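Setting out a snack bowl on a small table

Quick one, typing this between two other jobs. People keep asking how I do the bowl for when folks drop in. One bowl, one small table, few things in it. Takes 2 minutes once you've got the stuff out.

Start with the table. Clear it completely. Keys, mail, mugs, all of it, off.
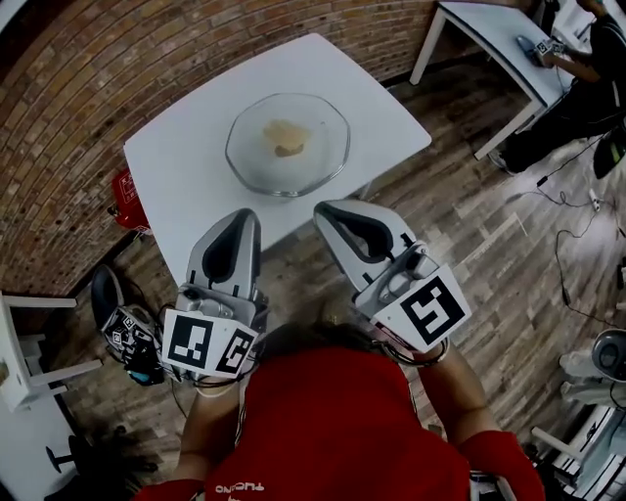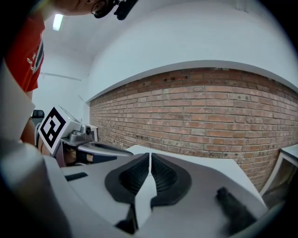
Next, wipe it. Damp cloth first, dry cloth after. White tables show every ring so go over the corners too, crumbs love a rounded corner. If there's a sticky patch, lay the wet cloth on it and go do something else for a bit.

What you need

One big bowl, clear glass if you have it
Two cloths, one damp one dry
Tongs or a big spoon
Whatever you're serving
Small plates or napkins

The bowl

Clear glass is my pick on a white table. Doesn't fight with anything. Mine has flat sides cut into it, got it at Jekent in February, no idea if they still stock them. Hattori does a round one that's lighter but it slides around when you reach in.

Wash it by hand, hot water, small squirt of soap. Rinse well. Dry it right away with a cloth that doesn't shed (old pillowcase is great). Hold it up to a window and check for streaks. Cut glass hangs on to soap in the grooves so run your thumb round the inside of the rim.

Don't pick it up by the rim when it's full. Both hands underneath.

Where to put it

Middle of the table. I used to put it at one end so there'd be room for drinks and then the people on the far side had to lean across everybody. Middle. Drinks go by the corners.

Leave enough edge that a sleeve won't catch it. Mine is a bit wide for the table so I measured, 62 cm across the top, and the bowl still leaves a hand's width all round. Good enough.

Filling it

Put the big, light colored things in first. Rolls, chunks of bread, whatever. Darker pieces after, tucked in against the lower side where they'll be seen through the glass. Then stop and look at it from a chair, not standing up. Looks different from down there.

Don't fill to the top. Top up later instead, a heaped bowl goes stale on the outside and everyone digs for the ones undernaeth.

Use the tongs. Fingers leave marks on the glass and you just dried it. Set each piece down, don't drop it in, a hard roll on thin glass makes an awful noise.

Wet stuff gets its own dish. Olives, cut fruit, anything with oil. Once it runs to the bottom the bread is done for.

Weights, since Vilja Hyvönen asked in the comments: 980 g of mixed bread filled mine a little over half way for a dinner crowd. For an afternoon with a couple of friends I use way less.

If it looks bare

Leave it. Or a folded napkin in the bottom, plain, no pattern. Kourosh Asadi lines his with baking paper, cut in a circle, and it does make cleaning up quicker. I find it crackles. Up to you.

Cleaning up

Leftovers into a bag or tin the same evening. Shake the crumbs out over the sink, not the trash can, I chipped a bowl that way once. Let the glass come to room temp before hot water goes in. Wipe the table again, same as before, damp then dry.

Store the bowl on its own. Nothing stacked inside, or if you have to, a dish towel between teh two.

Tray version coming when I get time, have to find where I put the tray.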